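Washing soft toys in a front loader

Posted in: Laundry

I love a good soft toy wash! There is something so cheering about a row of clean bears and bunnies on the clothes airer, and it's a much easier job than most people think. We do ours every school holidays and again in December, before the new arrivals turn up and the bed gets even more crowded.

Check the tag first. Most modern plush is polyester inside and out and will go through the machine happily. Surface wash only usually means there's a cardboard piece, a music box or a battery pack somewhere, so give the toy a good squeeze all over. Anything very old, anything stuffed with straw or sawdust, and anything with glued-on eyes I do by hand with a damp face washer and a bit of wool wash.

Look over the seams while you're at it. A tiny gap will be a big gap by the end of the spin, and picking stuffing out of a filter is no fun at all (ask me how I know). Two minutes with a needle and matching thread sorts it out. Spot treat grubby noses and paws with a paste of bicarb and water, leave it for 8 minutes or so while you find the other sock, then brush it off with an old toothbrush.

If you've got laundry bags, use them for the little ones and for anything with ribbons, buttons or long floppy ears. An old pillowcase tied with a hair elastic works just as well. Bigger toys can go in loose with a couple of towels to keep the drum balanced.

My settings, for what they're worth:

Delicates or hand wash cycle
Cold water, or 30 degrees if the tag allows it
Half the usual liquid detergent, no softener (it flattens the fluff)
Lowest spin, then a second gentle spin if they're still heavy
An extra rinse for anything a baby is going to chew

Bright colours deserve a quick test. Dab a hidden spot with a wet white cloth, and if any colour comes off on it, that toy gets a wash all by itself.
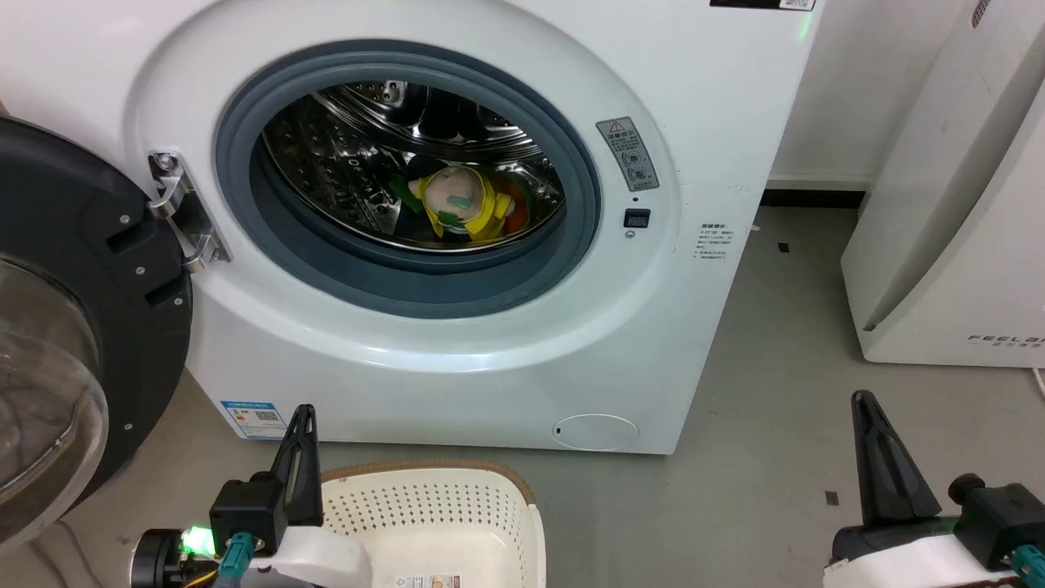 Have a feel right around the drum when you're emptying it, including up the back, where doll's clothes and small toys love to hide. Run a finger inside the fold of the rubber seal too. Hair clips, coins, half a crayon, I've found the lot in there! Wipe the seal dry with an old tea towel and leave the door ajar for the afternoon so it doesn't get musty. If there are little kids or a cat in the house, keep the laundry door shut while it airs.

Drying takes patience. Roll each toy in a dry towel and press down hard, then reshape it with your hands and lay it on a rack in a breezy spot. Don't hang them by the ears, they stretch! Turn them every few hours and keep going until the middle feels completely dry when you squeeze it. A fat teddy can take two days, even in an Unley summer. Long fur comes up beautifully with a soft pet brush once it's almost dry.

Vichien Kaewkla wrote in with a great one for faded fluff: brush it lightly against the lie of the pile first, then back the other way. I tried it on our oldest rabbit and he looks terrific.

Next up: doona inners, and how to get the lumps out.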